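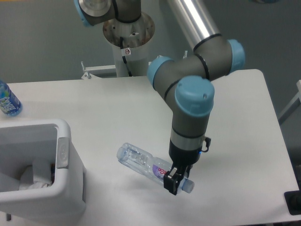 A clear plastic bottle with a light-blue screw cap, held over a white table.

Kondimthorpe starts paid return of plastic bottles

October 2020

People in Kondimthorpe can now bring back their empty drink bottles and receive money for them. The town opened the first return points this month, after a delay from March, when the original opening was canceled and the shops asked for more time.

For each clear plastic bottle the customer gets 25 cents. The money is paid as a paper coupon, which can be used at the same shop or changed to cash at the counter. The coupon is good for one year.

Three return points are open at present. The largest is behind the Jacobs grocery store, next to the bicycle parking. The second is at the bus station, and the third is in the Jira neighborhood, in the old post office. The Jira point keeps shorter hours than the others and closes for lunch.

The bottles are picked up by Sultavitz, a local firm that already takes away the town's glass and paper. Sultavitz will press the bottles into blocks at its yard on the river road and sell them to a plastics factory outside the region. The firm has a contract until next fall, and after that the town will decide if it wants to continue.

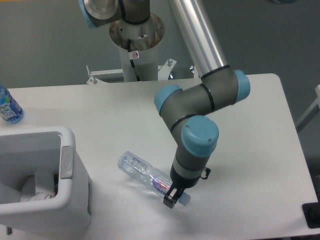
Do I have to take off the cap and the label before I bring a bottle back?
Please leave both on the bottle. The label is needed to check that the drink was sold in the town, and small caps are easily lost on the way when they are separate.

Bottles must be empty, and it helps if they are not crushed. A bottle which is pressed flat can still be accepted, but the worker at the counter has to look at it by hand and this makes the line slower. Milk bottles, oil bottles and containers for cleaning products are not part of the program. They should go in the yellow bin at home, as before.

One customer may return up to 148 bottles in a day. The town wrote this limit into the rules after it asked other places that have a similar program. In those places, some people came with full trailers and the storage room was closed before noon. Clubs and schools that collect together can ask for a separate time in the evening, by telephone or at the town hall.

The small shops were not all happy with the plan in the beginning. Several owners said that they have no space for used bottles, and that the smell in summer would be a problem. In the final version, only shops with a floor bigger than 248 square meters have to take bottles back. Smaller shops can join if they wish, and they receive a small payment for every full bag - the amount will be published together with the list of shops.

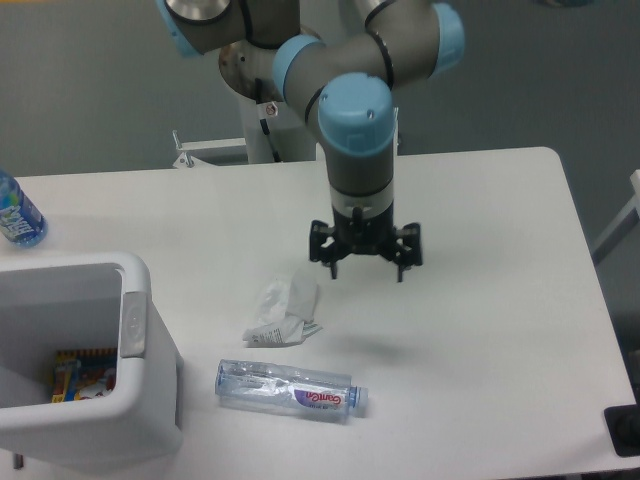

Letter to all homes

A letter with the rules, a map and the opening hours is now being sent to 2000 homes. It has one page with pictures for people who do not read English well. Who does not receive the letter can pick up a copy at the library or the town hall.

The letter also asks people to keep bottles out of the paper bin. Last winter this was the most common mistake, and wet paper with plastic in it could not be sold. The town had to pay for it to be burned, and that cost was included in the yearly waste bill.

The yellow bins will stay where they are, and they will be emptied on the same days as now. The town says that the waste bill will not go up next year on account of the new program. Part of the cost is covered by the deposit on bottles that are never brought back.

A fourth return point is planned near the sports hall, but the place still needs a roof and electric light - the work will be done before the first snow if the weather allows. Until then, people from the north side of town can use the one at the bus station, where the bus driver will also accept small bags of bottles on board.

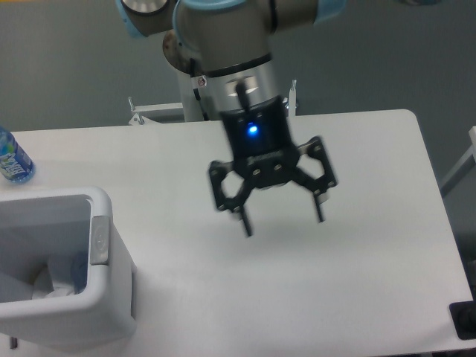 Blue light on the body of a black gripper.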